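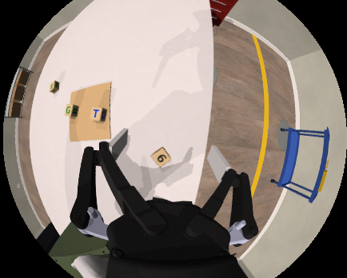 Can you find out how good a robot policy is without running it on the real robot every time?
Mostly, if your simulator puts different policies in the same order the real arm would. The exact scores can be off and it's still useful.

Threads > Anca Barbu > Sim evaluation
Home Explore Lists Saved

1/ Right, longer version of that, as a few people asked after Saturday. We've spent since September trying to work out whether our simulated block tasks tell us anything about the real bench. I now have opinions!

2/ The setup: 11 policies, all trained on real demos only, none of them ever shown a rendered picture. Each one does the same letter and number block tasks in sim and then on the arm at Govora. Wrist view only, fisheye and all.

3/ Sim is cheap so every policy got 500 rollouts. Real is me, a stool and a lot of tea, so every policy got 200. (Yes my back hurts. Yes I'd do it again, but ask me in a month.)

4/ What we care about is the ranking. If sim says policy A beats policy B, does the arm agree? For our first version, Joltmont, the answer was "sometimes", and that's no use to anyone. Two of the worst real policies came out near the top.

5/ I was sure it was friction. Spent ages on friction. Changed the finger pads, the block mass, the table, the lot. Ranking barely moved.

6/ It was the shadows. Joltmont had lovely soft even light and hardly any shadow from the gripper. On the bench the fingers throw dark shapes right across the table and some policies get properly thrown by them, they close on the shadow edge next to the block. Sim never tested for that so those policies looked great.

7/ So Avmont (current version) has hard shadows from the gripper and arm, plus the wide lens bend, plus clutter off the table: floor, walls, a blue cart, shelving. Same physics as before, I didn't touch it.

8/ Ranking now matches on all but one neighbouring pair, and those two are so close on the real arm that I wouldn't bet on which is better anyway.

9/ The scores themselves are still wrong! Sim is too generous nearly everywhere, worst on blocks that sit at an angle to the fingers. I'd never quote a sim success rate as if it were a real one. Please don't either.

10/ Things I haven't checked: anything soft, anything with a lid, more than one arm. Lungu is the next task set and it has drawers in it, so friction may get its revenge.

11/ Somebody asked how many real failures I watched back by hand to spot the shadow thing. 142. Write-up when I've fixed the plots, the axis labels are a disgrace.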